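Les langes de l'atelier Ledix, ou l'art de plier mou

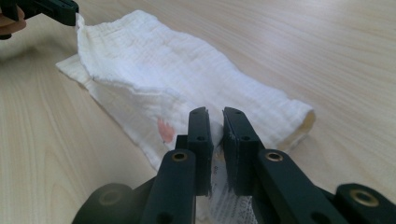 Lange en mousseline blanche, plié dans la longueur sur la table en bois clair.

J'étais venue pour parler teinture et j'ai passé la matinée à parler pliage ! C'est un peu ma faute : en arrivant chez Ledix, j'ai posé mon sac sur une pile de langes propres, et la fondatrice de l'atelier (elle préfère qu'on cite la maison et pas elle, je respecte) l'a soulevé très poliment avant de me servir un café.

« La mousseline, ça ne se plie pas comme un torchon, me dit-elle. Elle est froissée de naissance. Si vous cherchez le pli net, vous allez vous battre toute la journée. » Chez elle, on replie donc dans la longueur, en gardant un bord bien rond, presque un boudin, et on n'appuie pas. J'ai essayé. J'ai appuyé, bien sûr.

Je lui demande pourquoi elle ne repasse pas. Elle rit. « Ma mère repassait tout, même les gants de toilette. Moi j'ai tenu 10 jours. Le fer écrase la gaufrure, et après le tissu fait une feuille de papier, il n'a plus aucun moelleux. » Elle étire un coin entre deux doigts, le relâche, recommence — je crois qu'elle ne s'en rend même plus compte.

Et les bords effilochés ? Là, elle a un avis très arrêté. Sur les langes du quotidien, elle laisse faire, et elle coupe seulement les fils qui pendent. « On ne tire jamais dessus, sinon ça file sur toute la largeur. » Pour les cadeaux de naissance, elle ourle, cinq minutes par côté quand la machine est de bonne humeur.

On en vient aux imprimés. Elle les aime petits et perdus dans le blanc, dans des tons rosés ou orangés. « Avec un tissu aussi fin, le motif se devine à travers quand on replie, c'est ce que je préfère. » La prochaine série, baptisée Stuven, sortira en septembre et comptera 11 motifs, ce qui lui paraît déjà beaucoup. Elle en voulait cinq.

Je finis par la question qui fâche : combien de langes faut-il pour un bébé ? Elle hausse les épaules. « J'ai des clientes qui en ont 10 et qui s'en sortent très bien, d'autres qui en rachètent sans arrêt. Ça sert à tout, après on les retrouve en foulard, en filtre à confiture… » Le sien, le tout premier, essuie maintenant les verres. Je suis repartie avec deux langes roulés au fond du sac, et ma question sur la teinture toujours dans le carnet.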